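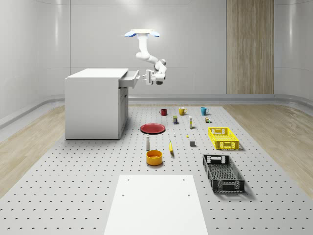

Betreff: Re: [Teleop-Verteiler] Vorführungen für die Schubladenaufgabe, Vorgaben zur Aufzeichnung
Von: Kojo Appiah
An: Verteiler Fernsteuerung und Vormachen
Kopie: Nana Baidoo

Sehr geehrte Kolleginnen und Kollegen,
sehr geehrte Frau Baidoo,

für die Rückfragen aus der Arbeitsgruppe Brindano danke ich. Ich beantworte sie über den Verteiler, da die Standorte Dogbe und Brakilholm im August mit derselben Simulationsumgebung beginnen und nach einheitlichen Vorgaben aufzeichnen sollen.

Nana Baidoo schrieb:
> Sehr geehrter Herr Appiah,
>
> nach Durchsicht der ersten Lieferung liegen uns 443 ferngesteuerte
> Vorführungen vor. Davon haben wir 46 zurückgestellt. In den meisten
> dieser Fälle wird die Schublade zwar geöffnet, der Greifer verharrt
> danach aber längere Zeit vor der Front, ohne dass erkennbar wäre, ob
> die bedienende Person den nächsten Schritt plant oder die Vorführung
> bereits als beendet ansieht.
>
> Wir bitten um Klärung folgender Punkte:
>
> Erstens: Gilt die Teilaufgabe "Schublade öffnen" als erfüllt, wenn
> die Schublade nur zum Teil herausgezogen ist?
>
> Zweitens: Dürfen Vorführungen, in denen die bedienende Person einmal
> nachgreift, im Bestand verbleiben?
>
> Drittens: Sollen die Gegenstände auf der Lochplatte zwischen den
> Durchgängen neu angeordnet werden, auch wenn sie für die
> Schubladenaufgabe nicht benötigt werden?
>
> Mit freundlichen Grüßen
> Nana Baidoo
> Arbeitsgruppe Brindano

Zu Punkt 1: Ja. Ein teilweiser Auszug genügt, sofern die Öffnung für das spätere Ablegen eines Gegenstands ausreicht. Maßgeblich ist der in der Aufgabendatei hinterlegte Schwellenwert und nicht der Augenschein am Bildschirm. Nach Erreichen des Schwellenwerts ist der Greifer vollständig zu öffnen und von der Schubladenfront zurückzuziehen. Erst mit dem Rückzug endet die Teilaufgabe. Verharrt der Greifer länger als 4 Sekunden ohne Bewegung, ist der Durchgang zu verwerfen und neu zu beginnen. Ein nachträgliches Herausschneiden der Pause ist nicht zulässig.

Zu Punkt 2: Einmaliges Nachgreifen ist zulässig und sogar erwünscht, wenn es zügig und erkennbar zielgerichtet erfolgt. Die Vorführungen sollen auch Korrekturen enthalten, da das Verfahren andernfalls nur den störungsfreien Ablauf kennenlernt. Durchgänge mit mehrfachem Nachgreifen sind gesondert abzulegen und im Protokoll mit dem Vermerk "Korrektur" zu versehen. Über deren Verwendung entscheidet die Arbeitsgruppe Brindano.

Zu Punkt 3: Auch hier ja. Tassen, Teller, Schüssel, Banane, Flaschen und die beiden Kunststoffkisten sind nach jeweils 6 Durchgängen neu zu verteilen. Der weiße Schrank und die Aufhängung des Arms bleiben unverändert. Zu beachten ist, dass die schwarze und die gelbe Kiste nicht in den Weg zwischen Arm und Schublade gestellt werden. Der graue Würfel dient in der nachfolgenden Aufgabe als Ablageobjekt und muss bei jeder Anordnung frei zugänglich bleiben.

Für die Bedienung gilt ergänzend Folgendes. Die Fernsteuerung erfolgt ausschließlich über den Handregler. Die Eingabe über die Tastatur ist nur zum Zurücksetzen der Umgebung vorgesehen, weil die damit erzeugten Bewegungen stufig ausfallen und sich im Training nachteilig bemerkbar gemacht haben. Neue Bedienpersonen führen zunächst eine Übungsreihe durch, deren Durchgänge nicht in den Bestand übernommen werden.

Die Protokolle sind wie bisher im Projektverzeichnis Broter abzulegen, getrennt nach Standort und Bedienperson. Die 46 zurückgestellten Vorführungen bitte ich vorerst nicht zu löschen. Frau Baidoo wird gebeten, sie anhand der vorstehenden Regelungen erneut zu prüfen und das Ergebnis über diesen Verteiler mitzuteilen.

Offen ist noch, ob die Schranktür unterhalb der Schublade als eigene Aufgabe aufgenommen wird. Stellungnahmen der Standorte hierzu nehme ich bis Ende August entgegen.

Mit freundlichen Grüßen
Kojo Appiah
Koordination Fernsteuerung, Brakilholm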